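Teaching Two Arms to Hang a Wine Glass: Relabeling Grasps After the Fact

Filed under: Methods, Bimanual
Posted 2020-08-28

If you train policies from teleoperated demonstrations, you have probably met the problem this tutorial is for. The policy picks things up beautifully. It carries them to the right spot. Then it fumbles the last inch, over and over, and adding more demonstrations barely moves the score. We hit that wall in January with our glass hanging task, and the fix was so cheap that I want everybody to have it!

We call the method Skinlow. It takes demonstrations you already have, finds the moment where each grasp becomes a commitment, and relabels the actions before that moment using what was learned after it. No new hardware, no new demonstrations, one extra training pass. I'll go through it the way we run it on our own two-arm cell, mistakes included.

What you need before you start

A set of demonstrations with synchronized joint states, gripper widths and at least one camera per wrist. A fixed view over the cell helps a lot for labeling, though the policy can live without it. You also need a base policy that already gets the object in hand most of the time. If yours can't do that yet, go fix that first, because Skinlow works on the relationship between the grasp and the placement and has nothing to say about a grasp that never happens.

Our set is 1,089 demonstrations of hanging plastic stemware on a scroll-armed rack. That's far more than the method needs. We got most of the benefit with 500, and I'd happily start there again.

You also need a logging tool that lets you scrub through an episode frame by frame with the gripper width plotted underneath. We use Urton, our in-house viewer, but a notebook with a slider does the job. Don't skip the plot. You will be staring at it a lot.

Why stemware

A wine glass is a wonderful test object. It has a bowl, a thin stem and a flat foot, and where you grab it decides almost everything about what you can do next. Grab high near the bowl and you have good control of the rim but the foot swings wide. Grab low near the foot and you may have blocked the very part that needs to slide over the hook. A person adjusts to this without thinking. A cloned policy copies the average of what it saw, and the average of two good grasps can be a bad one.

The rack makes it harder in a nice way. The arms curl back on themselves, so the path to a free hook is short and curved, and the last part of the motion has very little slack in it. Chrome is also a pain for wrist cameras. Reflections slide along the curves as the arm moves, and a policy that leans on those highlights will be confidently wrong.

The steps

1. Mark the commit frame in each demonstration. This is the last frame at which the operator could have changed the grasp without setting the glass down. In practice it's close to where the gripper width stops shrinking, but don't automate it blindly. Operators often squeeze, relax a little, then squeeze again, and the commit frame is the second squeeze. We hand-marked 142 episodes and trained a tiny classifier to do the rest. Check its output from the wrist view as well as the fixed one, because the close, top-down angle tells you things about clearance around the hooks that the fixed camera flattens out.

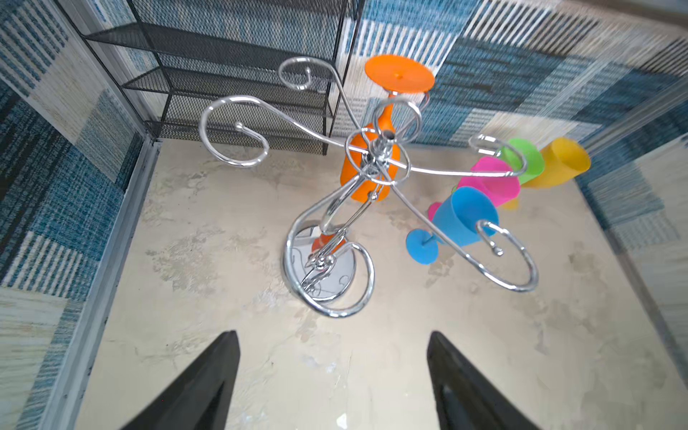
2. Compute the grasp offset. For every commit frame, write down where the gripper sits along the stem and how the glass is turned in the hand. Two numbers are enough: distance along the stem and tilt against the finger plane. We tried a full six-number pose at first. It was noisier and trained worse, and I spent two weeks being stubborn about it before dropping it.

3. Score the tail. The tail is everything from the commit frame to release. Give each tail a cost made of three parts: how long it took, how many times the operator reversed direction, and how far the wrist turned in total. Reversals matter most by a wide margin. A tail full of little back-and-forth motions almost always started with an awkward offset. Normalize the costs by object color group if your lighting is uneven. Ours was, and our clear winner among offsets flipped when we corrected for it.

4. Fit the offset-to-cost map. Keep it small. A two-layer network with heavy weight decay is plenty, and a plain kernel regression came within a hair of it. You want a smooth bowl-shaped surface with one or two low spots. If you see a dozen low spots, your commit frames are probably off, so go back to step 1 and look at the worst offenders in your viewer.

5. Relabel the heads. The head is the part of the demonstration before the commit frame. Take each head whose offset scored badly and nudge its approach actions toward the nearest low spot on the map, blending the correction in gradually over the approach. Leave the good heads alone. Cap the nudge! Ours is limited to a finger's width along the stem. Without a cap, the relabeled approach drifts so far from the recorded images that the policy learns to distrust its own cameras.

6. Retrain with mixed tails. Train on the relabeled heads and the original tails together, and keep an untouched copy of the heads in the mix at a low weight. The untouched copy keeps the policy from falling apart when it lands somewhere the map never covered.

Handling two arms

Everything so far assumes one gripper does the job start to finish. With two arms there is a decision in front of all of it: which hand takes the glass? Our operators answered that differently from session to session, and the policy picked up every one of their habits at once, so it would sometimes start with one arm, pause, and start again with the other.

The cure is to treat the arm choice as one more part of the offset. Add a flag for the arm, fit the map with the flag included, and let the cost surface tell you which side is cheaper for each starting position. We expected a simple left-right split down the middle of the floor. The real boundary leans toward the rack, and glasses that stand well over to one side can still be cheaper for the far arm if the near one would have to fold up to reach a hook.

Handovers need their own commit frame. Mark it on the receiving gripper, at its second squeeze, and treat the giving gripper's motion as part of the head. If you mark it on the giver, the tail will contain the whole exchange and your costs will be swamped by it. Watch the waiting arm too. In our early runs it learned to hover so close that it spoiled the working arm's wrist view, so we added a mild penalty for time spent inside the other arm's approach cone.

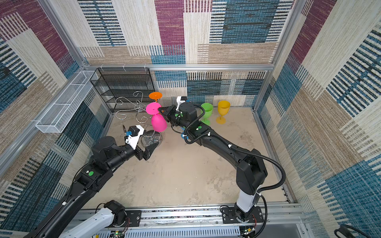
Du wrote in after reading a draft to ask whether the arm flag is worth it on a cell where one arm only ever stabilizes the object. Probably not, in Du's view: with fixed roles the flag never varies, the map can't learn anything from it, and you'd be better off spending the effort on a second offset for the stabilizing hand.

I agree with that, and I'd add one caution. Roles that look fixed on paper often aren't fixed in the data. Count how often the stabilizing hand ends up being the one that lets go last. If the answer is anything but a rounding error, keep the flag.

Checking that it worked

Don't judge the result on success rate alone. Ours went up nicely, but success rate moves slowly and hides the interesting part. Plot the number of reversals per tail for the base policy and the Skinlow policy side by side. The Skinlow curve should be squeezed toward zero, with a shorter shoulder on the right. That shift showed up for us long before the success rate had settled, and it's the plot I look at first now.

We ran 915 evaluation episodes across both policies, shuffling the starting layout each time. Use the same shuffled layouts for both, and alternate which policy goes first. We forgot to alternate in the first batch and had to throw it out, which hurt.

Then look at failures by cause. Ours fell into a few families:

Missed hook. The foot comes in too high or too low and slides past the curl. This is the family Skinlow is meant to shrink, and it did.

Double pick. The gripper closes on more than one stem at once. The relabeling made this slightly worse at first, since our map liked a wide, low approach that could sweep up a neighbor when glasses were close together.

Crowded rack. Everything goes well until most of the hooks are taken, and then the policy bumps what is already hanging.

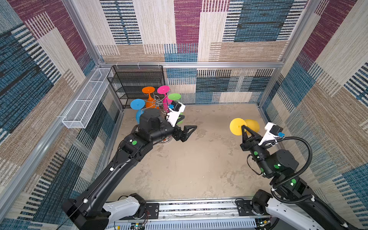

The double picks took us the longest. We ended up adding a neighbor term to the cost in step 3: if another stem lies within one gripper opening of the commit position, the tail pays extra. It's a blunt rule and it works. We tested a learned version too, and it gave the same answers with a lot more fuss.

For the crowded rack, we haven't got a real solution. Feeding the policy a short history of wrist images helps some, and so does slowing the last part of the approach. I suspect the right move is to make the offset map depend on which hooks are free, and that's what we're building now under the name Welent. Early curves look good, but I've been fooled by early curves before.

Common snags

The map comes out flat. Your operators may be too consistent. Record a short extra batch where they deliberately grab at different heights along the stem, and refit.

The policy hesitates right at the commit frame. Usually the blend in step 5 is too short, so the relabeled actions meet the original ones with a jump. Stretch the blend until the velocity plot has no visible corner.

Results are great on one color and poor on another. Look at the wrist camera exposure before you touch the model. We lost days to this with the yellow ones.

Training loss goes up after relabeling. That's expected, a little. The relabeled heads no longer match the recorded images perfectly. If it goes up a lot, tighten the cap in step 5 and run it again.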